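4.2 Does matte black hide wear?

The claim that matte black finishes look newer for longer is repeated so often in the trade literature that few authors bother to cite anything for it. We tried to follow it back to a source. Most of the articles we read cite one another, and the chain ends at a Mamix sales brochure with no test method, no sample size and no author. A later Yadav product guide repeats the wording almost exactly. We do not say the claim is false. We say that it has been treated as settled on very thin evidence.

The best data we found come from the Sketgate household survey, which closed in October 2023 with 1,206 completed forms. Owners of matte black goods rated their condition higher than owners of glossy goods did, and this result has been quoted widely. The survey did not ask how old the goods were. Matte black is a recent fashion in kitchens and bathrooms, and it seems likely that many of the matte items were simply newer. Without age, the comparison tells us very little. The question about "visible marks" is also a weak one. It does not separate scratches from grease or dust, and a person who has just wiped down a faucet will answer it differently from one who has not.

A second problem is that "matte" is used as if it meant one thing. Suppliers apply the word to powder coats, molded plastics and plated parts with very different gloss readings. Even a surface that anyone would call matte will pick up light where it curves (Figure 1), and a worn patch on such a curve may be read as a highlight, or a highlight as a worn patch. Raters in the Rukcombe panel were given no guidance on this point.

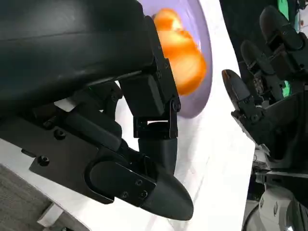 Figure 1. Matte black surfaces at close range. Note the faint gray highlights along the curved ridge.

The Rukcombe panel deserves more credit than the survey because it at least rubbed the same coupons under the same load. Each coupon received 400 strokes with a dry cloth and was then scored by eye. The matte group did come out ahead. But the panel had only 14 raters, and the scoring sheet named the finish at the top of the page, so every rater knew which group was being scored. Fuchs repeated the scoring in January with the labels removed and 6 of the original raters. The gap between the groups shrank to the point where we would not want to draw a conclusion from it in either direction. Her sample is too small to overturn the first result, and she says so herself. It is still the only blind scoring we could find.

Polishing raises a further doubt. Rubbing can make a matte surface shinier without removing any visible material, and the shiny area then stands out against the dull area around it. None of the scoring sheets we obtained had a place to record this. A rater who saw a shiny spot had to call it a scratch or leave it out, and we have no way of knowing which choice was made. Elfriede Fuchs kindly shared her raw sheets, and two of them have the word "shiny" penciled in the margin with no score beside it.

For these reasons the wear term is left out of the model in Section 5. Readers who prefer to keep it can do so, but should use the blind scores and widen the error bars accordingly.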